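Butcher-block table

A butcher-block table is a table whose top is made of lengths of wood glued side by side into one thick slab. I've been writing these household entries for the Pistau site for a while, and this one has been on my list longest, mostly because I eat, chop, fold laundry and pay bills on one (sometimes all in the same hour!).

Name

The name comes from the blocks that butchers used for cutting meat. The true butcher's block was end grain, meaning the wood stood upright and you cut down onto the ends of the fibers, a bit like cutting into the bristles of a brush. Most tables sold under the name today are edge grain or face grain, with the strips lying flat and running from one side of the top to the other. Purists grumble about this. I used to be one of them, and then I priced an end-grain top big enough to sit four people and got over it.

Woods and color

Maple is the usual choice in American kitchens. Beech, birch, oak and rubberwood all turn up too, and walnut if you have the money. The paler woods start out almost cream and go honey-colored with oil and daylight, which I think is the best thing about them. If you leave a placemat in one spot all through August you will get a pale square under it. It evens out in time, more or less.

Construction

The strips are planed, glued along their long sides, clamped and then sanded as one piece. Wood swells and shrinks across the grain with the seasons, so a well-made top is fixed to its frame with slotted brackets or little wooden buttons that let it move. Screw it down tight and it may split, usually in the dry months when the heating is on. The Skolwood square table, which is the one I know best, uses slotted brackets, 11 of them, and I can tell you from moving apartments that they are a pain to reach with a normal screwdriver.

Square tops deserve a word of their own. They suit small kitchens, they push neatly into a corner, and everybody can reach the middle. The trouble is that they fill up fast. One dinner plate per side, a cup each, something to wipe up with, and you're hunting for a place to put the salad.

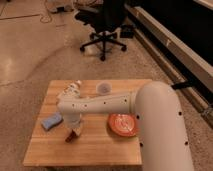 Which brings me to wiping, a subject on which people have strong feelings. A soft sponge or cloth, wrung out well, is all a block top wants for everyday cleaning. Go with the grain, pick up the crumbs, and dry it with a towel afterward. A little mild dish soap is fine. Bleach, scouring powder and the rough green kind of pad are best kept for the sink, and please don't leave a soaked sponge sitting on bare wood overnight! I did it once and had a dark patch to sand out.

Cups and plates are gentler on the surface than you'd expect. A cold glass that sweats will leave a ring on an oiled top, but the ring generally fades once the wood dries. Stoneware with a rough unglazed foot is the thing to watch, as it scratches if you drag it. Plastic dishes slide around harmlessly (the lightweight Prindent picnic sets are what we use on weeknights).

Finish

There are two main ways to finish a block top. Food-safe mineral oil soaks in, looks soft and has to be topped up every month or so, more often when the table is new. Varnish and other film finishes sit on the surface, need very little attention, and look tired once they're cut through. If you plan to chop right on the table, use oil. If it's for homework and cereal, varnish will make your life easier. I oil mine, and I like the job: warm the bottle in a bowl of water, pour on more than seems sensible, leave it for 40 minutes, then wipe off whatever is still shiny.

Stains and dents

Beet, berry and red wine are the usual culprits. Salt and half a lemon will lift a fresh mark on oiled wood. For an older one, sand lightly along the grain with medium paper and then fine, and re-oil the whole top so the patch doesn't show. Shallow dents can often be raised with a damp cloth and a warm iron, pressed for a few seconds at a time.

Old examples

Heavy work tables with thick plank tops are much older than the modern glued kind. The Ogunleye house museum has a kitchen table it dates to 1718, with a top so worn in the middle that a marble will roll to the center. I tried, with permission.

See also: cutting board, kitchen island, trestle table

Last edited 5/22/25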